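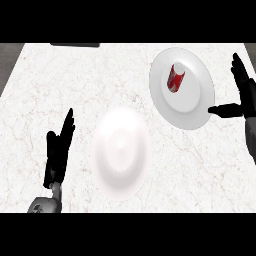
Vidstead restaurants start to share their plates

11/08/2021

Two restaurants and a bakery in the center of Vidstead have joined a new plate-sharing service, and from this week a customer who takes a meal away can carry it on a real plate with a lid and bring it back later to any of the three. The service is called Patach. It was started by Ayantu Beyene, who worked for many years in hotel kitchens before she moved to the town.

The first places to take part are the restaurant Fava on Mill Street, the bakery Vrettos next to the bus station, and the small lunch room inside the covered market. Each of them has received plates and lids from a common stock of 1,000. The plates are owned by Patach and washed by Patach, so the kitchens do not need to buy a bigger dishwasher or hire one more person for the evening.

A customer pays a deposit of 7 dollars when taking the plate. The full sum is paid back when the plate is returned, at the counter where it was taken or at either of the other two. Plates should come back within 30 days. After this time the deposit is kept and the plate is considered sold.

"I did not want an app," said Ms. Beyene on Monday, when we visited the washing room behind the market. "My neighbor is eighty-one and she buys her lunch at the market every Friday. If she needs to download something, she will take the plastic box. So we have a paper ticket and the money goes back in the hand."

The ticket is a strip of thick paper with a stamp of the date. Customers who lose it can still return the plate, but they must give the phone number they left on the first day. This part of the system was discussed a lot during the spring, because the market lunch room did not like to collect phone numbers. It was agreed in the end that the numbers are written in one notebook at each counter and the page is destroyed when all plates on it are back.

A trial before the summer

Patach was tested for six weeks at Fava only, from the middle of May until the end of June. In this period 3,371 meals left the restaurant on shared plates. The owner, Lefteris Triantafyllou, had expected that many plates would break and that people would forget to return them. Some did break, mostly on the bicycle racks in front of the door, and he has now put a notice there. But he said the returns were better than he had feared, and that people often ordered again when they came to bring the plate.

"They stand there with the clean plate, they smell the oven, and they say, all right, give me the beans," Mr. Triantafyllou said. He added that the dishes with a lot of sauce still go in a carton, because the first type of lid was leaking. A new lid with a softer edge was delivered in July and he is trying it with the lamb stew before he decides.

Not all his guests were pleased. A few regular customers told him that a plate is heavier to carry than a box, which is true, and one family that orders for six persons asked if they must pay six deposits. They must, but they can leave the deposit standing at the restaurant from one week to the next and only exchange the used plates for clean ones. Mr. Triantafyllou said that this family now comes every Sunday with a laundry bag full of plates.

Washing is the expensive part

The plates are collected each morning except Sunday with a small electric van and brought to the washing room. The room was formerly used by a fish seller and it already had good drains and a floor that can be hosed. Even so, the water heater had to be replaced, and this cost more than all of the first plates together, according to Ms. Beyene. She paid for it with a loan from her brother and with a grant from the town.

The restaurants pay Patach a small fee for each plate they give out. Ms. Beyene did not want to tell the exact fee, because she is still discussing it with other kitchens. She said only that it is a little higher than the price of a cheap plastic box and a little lower than the price of a good cardboard one. For the bakery Vrettos this was the reason to wait. The bakery did not take part in the trial and joined only after its supplier of cardboard raised the prices two times in one year.

At Vrettos the plates are used for pies and for slices of cake, and not for bread or rolls. Whoever orders a whole cake gets it in a box as before. The staff also ask that customers do not return plates between seven and half past eight in the morning, when the line for coffee often reaches the street. A crate for returned plates outside the door was considered, but the deposit could not be paid back there, so the idea was dropped for now.

What happens next

The town will look at the results in September and then decide if the grant is continued through the winter. The main question is whether the service can reach the food stands at the Saturday market, where most of the waste in the town center is produced. The stand owners have said at a public meeting that they are open to the idea, but they want a place for the returns at both ends of the square. They also want somebody other than themselves to handle the deposits, as there is not much room on a stand and the cash box is already too full.

Ms. Beyene would like to begin with the stands in the spring, not before. She has one employee, a student who will go back to classes this fall, and she must find another person for the mornings. She is also looking for bowls. The most frequent request during the trial was for soup, and a flat plate is of little help for that. Two types of bowl have been ordered as samples, and the kitchens will be asked which of them stacks better.

Plates can be returned at Fava from noon until ten in the evening, except Mondays, and at Vrettos during normal bakery hours. The market lunch room takes them until three in the afternoon. It is not necessary to wash the plates before bringing them back, but customers are asked to scrape off the food that is left.

Restaurants in Vidstead that wish to join can leave their name at the washing room, by the rear entrance of the covered market, on any weekday before noon.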